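Home News Projects Contact

Stemdale publishes June results on sorting returned goods

Stemdale has released results from its simulated returns bench, a test of whether a robot arm can take over one dull shop-floor job. The short answer is not yet. 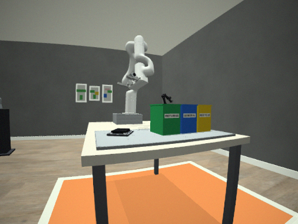 The simulated bench, with the green returns bin at the left of the row.

The arm was given 139 items to sort and placed 58 in the correct bin. Small electrical goods gave it the most trouble — thin ones above all.

"A new starter picks this up in 20 minutes," said Jonas Hofstetter, who led the work. "We would not put the arm in a stockroom today." 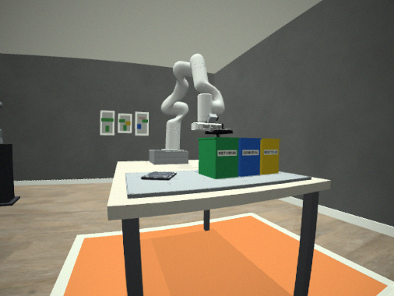 The gripper above the returns bin.

A second round, planned with Pelletier, will add five household chores.

Sign up to our newsletter. This site uses cookies. Accept Manage settings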